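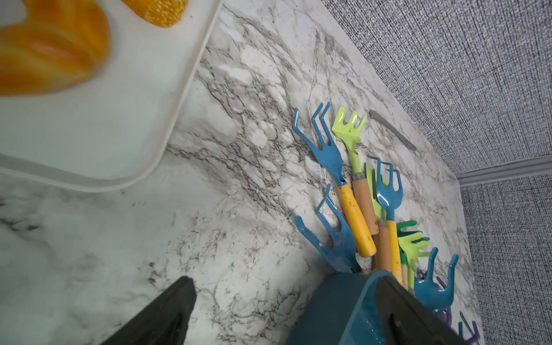 How to read a public inquiry report

Most inquiry reports are released in one go, often late in the day, with a press conference starting before anyone outside the room could have finished the first chapter. The news stories that follow are written from the summary. If you want to know what an inquiry found, you will need to open the report yourself. This page sets out a way of doing that over an evening or two.

The working example is the final report of the Stasum Bridge inquiry, a select committee report on how the contract to rebuild the bridge was awarded to Imilix. It runs to 337 pages. The same steps apply to royal commissions, auditor reports and council reviews.

What you need

The full report as a PDF, including appendices
The terms of reference
Any dissenting or minority report
A notebook, or a plain text file with page numbers down the side

Step 1. Get the right version

Download the report from the parliament's or council's own site. Copies passed around by email are sometimes the interim report, or a draft with chapters missing. Check the title page for the word "final" and look for a corrections notice. The Stasum report was reissued with two tables fixed, and the early copies are still turning up.

If the site offers the report in chapters, download the single file as well. You will want to search the whole thing at once.

Step 2. Read the terms of reference first

The terms of reference say what the inquiry was asked to look into. They are usually a page or less, and they are the best guide to what will be missing. The Stasum committee was asked about the tender and the award. It was not asked about the cost overruns that came later, so a reader who goes looking for a finding on overruns will not find one. That silence doesn't clear anyone, and it doesn't blame anyone either.

Write the terms in your own words at the top of your notes. Come back to them when you reach the findings.

Step 3. Go to the findings, then the summary

Most people do this the other way around. The executive summary is written to be quoted, and it carries the tone the majority wanted. Findings tend to be numbered and drier. Read them straight through once without taking notes, then read the summary and mark anything in it that you can't match to a numbered finding.

Step 4. Look for the dissent

A minority report is normally printed at the back, after the appendices. Some committees publish it as a separate file, and some members release their own statement a day or so ahead to get in first. Read it with the main report open. You are looking for two different kinds of disagreement: places where the members dispute what happened, and places where they agree on what happened but argue over what it means. The second kind is much more common.

The example below is a notice of the usual sort, put out by the minority members of the Stasum committee. Try marking which sentences are fact and which are argument.

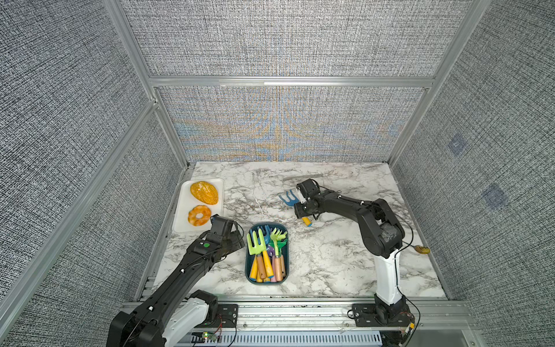 SKOLHOLM, October - The minority members of the Stasum Bridge committee will not sign the majority report. We accept the timeline in chapter 4. We do not accept that the minister's office directed the choice of contractor. The evidence shows that officials recommended Imilix before the office was briefed. The majority has chosen to overlook this.

The notice mixes the two. The timeline is agreed. The order of the recommendation and the briefing is a matter of fact and can be checked. "Chosen to overlook" is argument, and you can leave it to one side until you have looked at the evidence.

Step 5. Follow one claim down to its source

Pick the claim that matters most to you and trace it. In the Stasum report that would be the finding about the minister's office. Each finding has footnotes, and each footnote should lead to one of these:

A document with a date and an author
Sworn testimony, with a transcript page
An interview summary written by committee staff
A news report

They are not equal. A document written at the time is generally stronger than someone's memory of it years later. An interview summary is only as good as the person who wrote it up, and you usually can't see the full interview. If a footnote leads to another footnote, keep going. If it leads to a news report that quotes an unnamed source, make a note that the trail stops there.

Where transcripts are public, read a page on either side of the quoted lines. Witnesses often qualify an answer a few lines later. 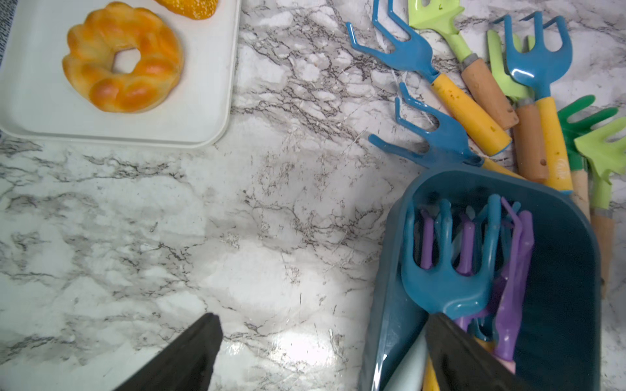
Keep the dates in one column while you do this. Reports arrange events by theme, and the same week can turn up in three separate chapters. A single list in date order will show you things the chapters don't, such as an email sent the night before a meeting that is described 80 pages earlier.

Some readers use Ikonen or another annotation program for this. A spreadsheet with three columns - date, event, page - does the job just as well.

Step 6. Separate findings from recommendations

A finding says what happened. A recommendation says what should be done next, and it binds no one. Governments normally publish a response, and it is worth learning the wording. "Accepted" means they say they will do it. "Accepted in principle" often means no money has been set aside. "Noted" means no.

Step 7. Check what was withheld

Look for blacked-out passages and for a list of people who declined to appear. A good report says why material was held back and under what power. If it doesn't, you can ask the committee office in writing, and you can lodge a freedom of information request for the documents named in the footnotes. Quote the footnote number and the page. Requests that name a particular document are easier for the office to process than a request for everything on the bridge.

Common mistakes

Treating "no evidence was found" and "it did not happen" as the same statement.
Quoting a witness as though the committee had agreed with them.
Searching for a single name and reading only those pages. Officials are often referred to by title, so search for the title too.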